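Can a robot clear my kitchen table yet?

My sister-in-law asked me this over dinner on Monday, waving a fork at the mess. She runs a small café in Gadthorpe and would pay good money for something that picks up after people. I've been following this stuff as a hobby for a couple of years now, so of course I talked until the food went cold, and then I came home and kept typing.

Short version: sort of! If the table is tidy, the light is good and the things on it are the kind of things the machine has met before, a single arm can do a fair bit of fetching and lifting. It will be slow. I timed one of the demo clips I keep bookmarked and it took 74 seconds to shift 2 drinks. My nephew can do that in three, though he does leave rings.

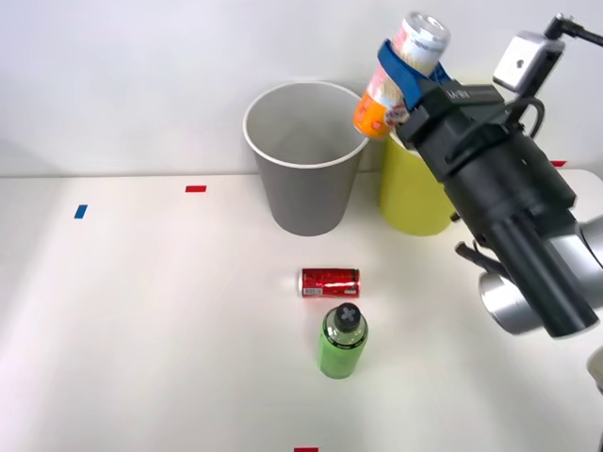
Eamon Egan
Writer, tinkerer, reluctant washer of dishes

Picking up a can sounds like nothing, I know. But think about what your hand does with one. You squeeze just enough, you feel it slide a little, you squeeze more, and you never once think about it. A gripper has to get all that from somewhere. Squeeze too hard and you've dented the can, too soft and it's on the floor. And a can standing up is the easy version. One lying on its side, like the red one on the table there, can roll off the moment you nudge it (I've chased enough of them across my own kitchen). Paper cups are worse, if you ask me, they fold if you look at them wrong.

Then there's the part the café really needs, and that's everything after the lift. Is it empty? Does it go in the recycling or back in the fridge? Is somebody still drinking it?? My sister-in-law answers all of that from across the room with a tray in each hand.

I do think shops and warehouses will get there before homes do. A friend at Mullotine, where they pack gift boxes, tells me their arm gets through roughly 525 boxes on a good shift, but it's the same box all day long. My kitchen table has never been the same twice.

So I told her to keep her Saturday kid for now, and to ask me again next February. She's already asked if it could do the mop.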